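Textes > Nouvelles brèves > Atelier d'écriture

Rubrique : Fictions courtes, métiers

La pile

L'atelier de Clakolbridge ouvrait à 9 heures. J'y étais toujours un peu avant, pour avoir la table du fond et la bonne lampe. La société Castaño nous envoyait ses vieilles machines par lots. Il en restait 200 à vérifier avant la fin de février, et j'étais payé à la pièce.

Ce matin-là, j'ai commencé par une carte de serveur. Le processeur était en place, le levier du socket rabattu au-dessus des barrettes vides. Mon père m'avait appris à regarder d'abord et à toucher ensuite. Il réparait des radios à Clandetcombe, dans une pièce sans fenêtre, et il parlait très peu.
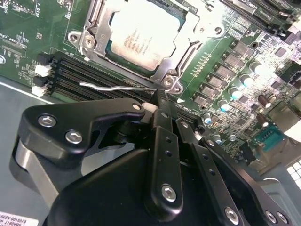

Il est mort en automne. J'avais repris le travail au bout de deux jours parce que je ne savais pas quoi faire d'autre. Ma sœur m'avait laissé un message au sujet de la maison, des clés, du notaire. Je ne l'avais pas rappelée. Je gardais son numéro sur un papier, sous le tournevis, et chaque matin je déplaçais le papier pour prendre le tournevis.

À 10 heures, je suis passé à la machine suivante, un ordinateur de bureau qui venait de Flirkley. Sur l'étiquette du carton, quelqu'un avait écrit « perd l'heure ». C'est une panne banale. On change la pile, on remet la date, on referme.
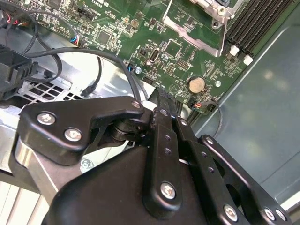

Chez mon père, il y avait une horloge arrêtée dans la cuisine. Il disait qu'il s'en occuperait, lui qui réparait tout pour les autres. J'y pensais en regardant la pile ronde dans son support noir, avec le petit câble rouge et blanc branché juste dessous. Je l'ai sortie du bout de l'ongle -- elle n'a presque pas résisté -- et j'en ai mis une neuve.

Au démarrage, la machine m'a demandé la date. Je suis resté un moment les mains sur le clavier. Puis j'ai pris le papier et je suis sorti téléphoner dans la cour.

Ma sœur a décroché tout de suite. Elle m'a demandé si je voulais garder quelque chose de la maison. J'ai dit l'horloge.

-- Elle ne marche pas, a-t-elle dit.

-- Je sais.

Commentaires (3)

marelle : J'ai lu ça dans le train. Le papier sous le tournevis, j'ai le même chez moi, à peu de chose près.

Vieux_fer : Jolie histoire. Pour la pile, je fais plutôt levier avec un outil en plastique, mais chacun sa méthode.

lucarne2 : J'aurais bien aimé en savoir plus sur la sœur. Une suite ?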